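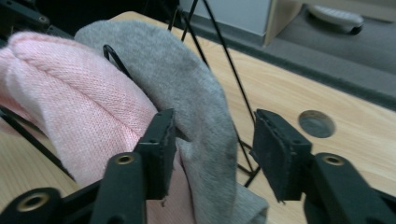 ## Notes - "What the care label doesn't say"

Open with the Stimarora claim. Read it slowly: "Stays like new for 125 washes." Pause. Ask who in the room has ever kept a tally of their own laundry. Then ask what "like new" means, and wait a bit.

- Who did the washing? The company's own lab.
- At what temperature? The brochure doesn't give one.
- Compared with what? No untreated shirt was run alongside, at least none they'd show me.

I wrote to them in March. Got a nice reply and a coupon.

**Slide 2 - price and wear**

Braulio Solís bought shirts in Fusbridge at both ends of the price range and wore them to work for a year. His cheap ones pilled at the underarm. So did the expensive ones. Don't oversell this, it's one man and his closet. Baltazar Trujillo will be in the audience and he'll say so if I don't. 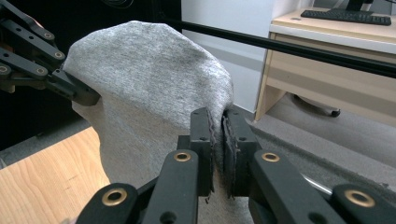 Color hides more than fabric finish does, and I think the trade knows it. A solid navy shirt shows fading at the shoulders early on. Heathered gray, like the cloth on the slide, is already a mix of lighter and darker fibers, so a bit of fading has somewhere to hide. Makers then show off a gray sample when they talk about color that lasts. Ask to see the navy.

**Slide 4 - the survey**

Gramness says 4,000 customers were asked and most were "satisfied with durability." Only 600 answered. (Check the footnote again before going on.) When were they asked? Two weeks after delivery. I'd be satisfied too.

If time is short, skip the Nakajima softener story. It gets a laugh but I can't back up the second half.

Close on what would change my mind - an outside lab, a plain shirt for comparison, results printed even when they're dull. Then questions.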